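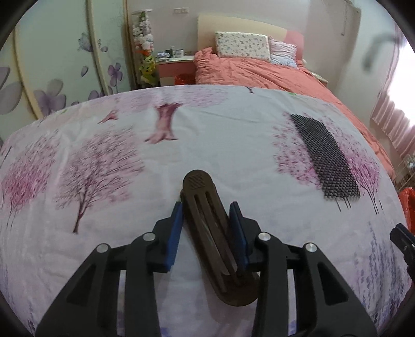
How to change the sheets in a shared kids' bedroom (and sort out everything that lives on the beds)

August 2018

Sheet day used to take me an entire morning. Two beds, a mountain of plush toys, and always something odd lying on the mattress that I had to carry off to another room, where I would forget why I went there in the first place. I've got it down to a routine now and a few of you asked me to write it up after my post on the Bomeck drawer dividers, so let's go!

What you need

Two clean sets of bedding, a laundry basket, one empty tote for stray things, a damp cloth and a vacuum with the small upholstery nozzle. I use a big zip tote from Skallix that I bought for beach towels. Any bag that stands up by itself is fine.

Step 1: Clear the top of the bed

Don't strip anything yet. I know it's tempting. First pick up every single thing that isn't bedding and drop it in the tote. In our house that can be a brown plastic thing full of slots, a piece of black honeycomb mesh, a hair clip, half a puzzle. You aren't deciding where any of it goes right now, you're only getting it off the sheet. I once balled up a sheet with a comb still inside and listened to it rattle through a whole wash cycle before I figured out what the noise was.

Step 2: Move the plush toys

If yours are stacked up in a corner like ours, leave the stack alone unless it's in the way of the bed. The ones on the beds go to the far end of the room in one armload. Big ones at the bottom of the pile, please. If you put a little one at the bottom the whole lot slides down behind the nightstand and you'll be on your stomach fishing it out.

Step 3: Strip one bed at a time

Pillows first, then the duvet, then the sheet. I do the bed nearest the door and finish it completely before I touch the second one, so there's always one clean flat surface to fold on. Turn the pillowcases inside out as you pull them off and give the corners a shake. Ours collect fuzz and, for some reason, stickers.

Step 4: Vacuum the mattress

Long slow strokes from the headboard to the foot, then go along the seams. If you have a padded headboard, do that too while the nozzle is on. A cream one shows everything! I wipe mine with the damp cloth afterward, nearly wrung out, and let it air while I look for the other pillowcase (there is always one missing).

Step 5: Put the clean sheet on

Start with the two corners at the headboard, then go diagonally to the foot. If your sheet has a printed pattern with an obvious up and down, like trees, check it before you hook the first corner. Trunks point toward the foot of the bed. I've slept four nights in a guest room under upside-down flamingos and it bothered me more than it should have.

Smooth the sheet from the middle out with your forearm. If it still bulges at the side, lift the mattress a little and tuck the extra under. Cheap sheets shrink, so I buy a size up in depth now. The last pair came from Garrido's outlet and they've kept their color really well, pinks and purples included.

Step 6: Duvet and pillows

Shake the duvet from the top two corners, lay it down, walk away. Kids will have it bunched up again by dinner. For pillows I don't insist on matching sets - a small floral next to a pink stripe looks cheerful, and it means I can grab whichever two are clean.

Step 7: The nightstand and the floor

Cups to the kitchen. Tip the little bin out, wipe the top of the nightstand, put back only what gets used at night. Bags on the floor go on a hook or in the wardrobe. If your wardrobe has curved doors, hooks on the inside can knock against whatever is on the shelves, so try one with tape first.

Step 8: Empty the tote

Now you can decide. I sit on the bed I've just made (yes, I know) and do three piles: stays in here, goes elsewhere, no idea. The no idea pile goes in a Skudalex shoe box on the top shelf with the month written on the lid. Anything still in there 9 weeks later gets tossed or donated. So far the only thing I've had to dig back out was a battery cover for a night light.

Wash the dirty set the same day if you can. Pillowcases dry first, so hang those at the front of the rack.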